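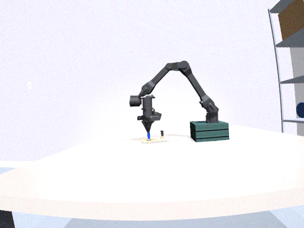 Stosinness Repair Club - Home Electronics Bench

Topic: Ginon receiver shuts off after a few seconds

tallowbend
I have a Ginon stereo receiver that powers on, clicks once, plays for maybe five seconds and then clicks again and goes to standby. The standby light blinks red twice, then pauses. It does this with speakers connected and with nothing connected at all. No smell, no burn marks that I can find. The main fuse is good.

I had the cover off last night. One of the big capacitors near the power supply looks slightly domed on top but I can't decide if it is really bulging or if the sleeve is just wrinkled. Is it worth replacing both of them before I go any further? I have a basic soldering iron and a cheap multimeter.

kb_rowe
Two blinks on those is DC on the speaker output, if it's the same generation as mine. Measure across the speaker terminals right at the relay, on the amp side, before it clicks off. Should be very close to zero. If you see a volt or more on one channel you have found your bad channel.

Don't start with capacitors. Everybody starts with capacitors.

Marlpit
I'd replace the capacitors. They are old, they cost very little, and if one is domed it is going to fail anyway. I fixed a set-top box and two monitors that way without measuring anything.

kb_rowe
Monitors and set-top boxes have switching supplies that cook their caps. This is a linear supply with a big transformer. Different animal. The main filter caps in these usually outlast the relay.

tallowbend
OK, I can measure. Where do I put the black probe? And is it safe to do with the cover off? The label on the caps says 100 V.

Aleksandra Olszewski
Black probe on the negative speaker terminal of the same channel. Use a clip lead for it so you only have one hand near the board. Keep the other hand off the chassis.

The 100 V on the cap is the rating, so the actual voltage will be lower, but it can still hurt you, and it stays there after you pull the plug. Before you touch anything with the iron, unplug it, wait, and measure across each cap. If there is still voltage, bleed it off with a resistor. Do not short it with a screwdriver. I have the pitted screwdriver to show for that one.

Marlpit
The screwdriver is fine on small ones.

Aleksandra Olszewski
These are not small ones.

tallowbend
Measured it. Left channel sits at 0.02 V. Right channel climbs to a bit over 3 V and then the relay drops out. So it's the right channel?

kb_rowe
Yes. Now power off, let it drain, and check the right channel output transistors in diode mode. Compare every reading to the same part on the left side. You don't need to know what the correct number is, you only need to find the one that doesn't match.

Also look at the small resistors next to them. One of those going open will do the same thing.

dovetail_jon
Before anyone orders transistors, check the bias trim pot on that channel. I had an Oltmanns amp with nearly the same complaint and the wiper was dirty. Shot of contact cleaner, worked it back and forth, set it back where it was, finished. Mark the position with a fine pen first.

kb_rowe
A dirty bias pot normally gives you too much idle current or too little. It wouldn't usually put 3 V on the output. I'm not saying yours didn't, but I wouldn't expect it here.

dovetail_jon
Mine had an offset trim as well as a bias trim and they looked identical. It may have been that one. It was December and I didn't write it down.

tallowbend
Transistors all match left to right. There is a resistor marked R107 on the right side that reads open. The one in the same spot on the left reads 200 ohms in circuit. I lifted one leg on R107 and it's still open. No discoloration on it at all.

kb_rowe
There you go. Get the value from the color bands or from the left side part with one leg lifted, not from the in-circuit reading. Something in parallel could be pulling that number down. Same wattage or higher. If it's drawn with a shaded triangle on the schematic it's a safety part and you need the flameproof kind.

Aleksandra Olszewski
Also bring it up the first time with a bulb in series with the mains, if you have one. There is a Jineck bulb tester on the shelf by the door that members can sign out. No speakers until you've measured the output again.

Marlpit
I would still do the caps while it's open.

tallowbend
I pressed on the domed one and it's the sleeve, the metal underneath is flat. Leaving them alone for now. Resistor is ordered and I'll post the new voltage reading when it's in.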